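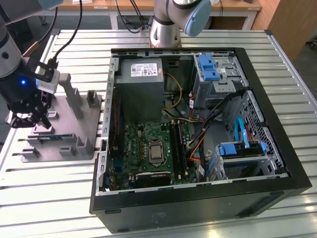 3.2. Materiales de juego

Se compararon dos juegos de construcción para niños de primaria. El primero, Brikero, une sus piezas a presión. El segundo, Gunden, lo hace con tornillos y una llave de plástico. Ambos se presentaron sin caja ni instrucciones, siguiendo el procedimiento de Petersen y Miah. Cada sesión duró 13 minutos y se repitió en mayo con los mismos grupos de 4 alumnos.
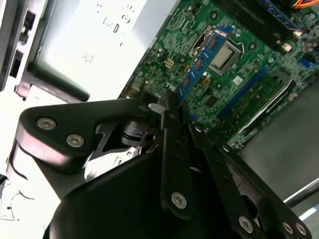
La facilidad para desmontar un juguete influye en el tiempo que el niño le dedica, aunque los trabajos previos apenas separan este factor del número de piezas. En Gunden el punto de unión queda a la vista y el niño sabe dónde aplicar la llave. Es el mismo tipo de unión que muestran las placas negras de la Figura 2, fijadas con tornillos plateados de hexágono interior. En Brikero la unión queda oculta entre las piezas y varios alumnos tiraron de ellas en la dirección equivocada antes de soltarlas.

En total se codificaron 1.822 acciones, repartidas entre montar, desmontar y explorar. Dos observadores hicieron la codificación por separado y resolvieron los desacuerdos con la grabación.

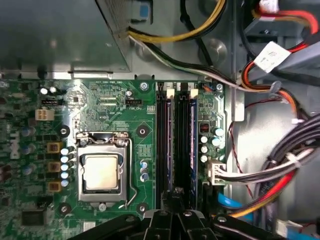
3.3. Análisis

Las acciones se agruparon por juego y por sesión. Se excluyeron las interrupciones del maestro.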